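Home > Gallery > Software and Control

Two-Arm Coordination at the Mesdale Bench: Gallery

Posted 30th April

The Mesdale laboratory has completed the first stage of its work on shared-workspace planning for paired robot arms. This gallery accompanies the release of the Tuvex planner, version 57, to partner institutions. It is intended for readers who follow the software and would like to see the bench on which it is developed.

Tuvex treats two arms as a single planning problem. Earlier releases planned each arm in turn and held the second until the first had cleared the area. The present release computes both trajectories together and checks them against one collision model at 100 Hz. The regression suite now contains 3137 recorded plans, of which 484 place both grippers within the same small region of the table. 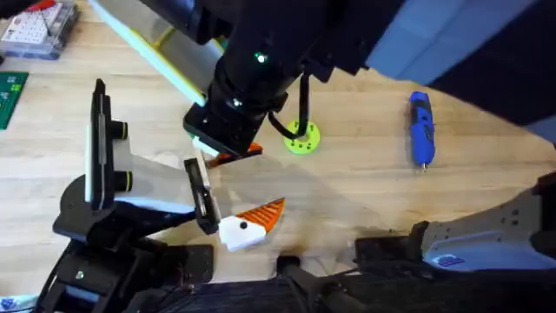 Grippers meeting near the center of the table, with the lower arm holding a white and orange piece.

Close approaches of this kind place particular demands on the planner. The safety margin used for open travel is too large when two grippers must work on neighboring parts of one area, and a uniformly small margin is not acceptable elsewhere. Tuvex therefore assigns a margin to each pair of links - wide for the upper links, narrow for the fingers - and adjusts it as the arms converge.

Cables remain a known limitation. The collision model represents a hanging cable as a fixed envelope attached to the wrist, and plans near the table surface are consequently more cautious than necessary. A revised cable model is in preparation with the Bennani perception group.

Partner institutions may request the release notes and the margin configuration files through the usual Mesdale software desk.

Filed under: Motion Planning, Dual-Arm Systems, Lab Galleries

Comments (3)

gridlock_j
Are the per-link margins set by hand, or does the planner derive them from the meshes?

Mesdale Software Desk
Initial values are set by hand in the configuration file. The planner adjusts them within stated limits.

tman
We had to widen the finger margin on our older arms at Prarkley. Worth a line in the release notes.

Related items
Bennani Perception Group: Calibrating Two Arms to One Table
Tuvex Release Notes Archive
Prarkley Site Report: Moving from Sequential to Joint Planning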